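Home News Features Labs Archive Subscribe

Filed under: Robotics / Methods

The Cable Problem

Sunday, November 9, 2025

Rigid stuff is mostly solved. Mugs, boxes, a screwdriver, fine. Hand a robot something that flops and it all goes sideways. Cable is the worst of it. No fixed shape, no front or back, and the end you want is under the part you don't.

Ernő Dudás has been on this since January. His group at Dralla put out a preprint last month on a method they call Demata, and the claim is pretty narrow, which I liked. It doesn't untangle anything. It only decides where to grab first.

Why first? Most failed lifts in their logs failed in the opening second. Fingers close on one strand, the strand slides, the rest stays put. Or the fingers close on air next to it. After that the policy is looking at a shape it has never seen and it starts guessing.

So Demata spends its effort early. Wrist view only, no overhead camera. The model proposes grasp points, then scores each on one question - if I pull here, how much comes with me? The score is learned from real lifts. No simulator. Dudás tried simulated wire for most of a year and gave up on it. "It was beautiful wire," he told me. "It behaved like nothing I own."
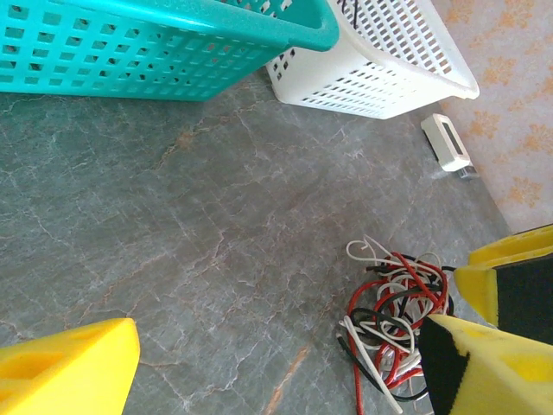
The training set is 1,622 lifts, all done in ordinary homes, on ordinary floors. Small by today's standards. Ettore Tedesco ran collection and he's a bit touchy about the size. His argument: a lift on a patterned floor with household clutter nearby is worth a pile of lifts on a clean gray bench. Shine matters, he says. Veining in tile matters, thin light lines that look an awful lot like thin light wire. Early versions went after the floor.

That got fixed the boring way. More floors. Also a small change to the labels, so a grab that came up empty was kept as a lesson and not tossed out as a bad run.

Results, then. The test was 200 fresh tangles in 6 homes the model hadn't seen. Demata picked up the whole bundle on the first try in 148 of them. The older method, a Wondberg baseline that just aims for the visual center of the pile, managed 91. Same arm, same fingers, same soft pads. Two homes account for a big share of the misses, both with dark rugs, and the paper says so on page one insted of burying it in an appendix.

What it can't do. Anything plugged in, for a start. Pull score assumes the bundle is free, and a charger still in the wall breaks that assumption right away. Tedesco wants a tug test, a tiny pull before the real one, stop if it pulls back. Half built when I visited. It stopped for everything, including a sock.

Speed is another one. Scoring takes two seconds before the arm moves, and thats with a desktop machine doing the math. Fine for tidying up. Too slow for the sorting line at Naqvi, where they'd like to try it on scrap leads next.

Dudás is less excited about the factory than his funders are. He'd sooner go after bags, then clothes - anything where the pull question still makes sense but the answer looks different. The code is promised with the final version of the paper. The lifts too, failed ones included.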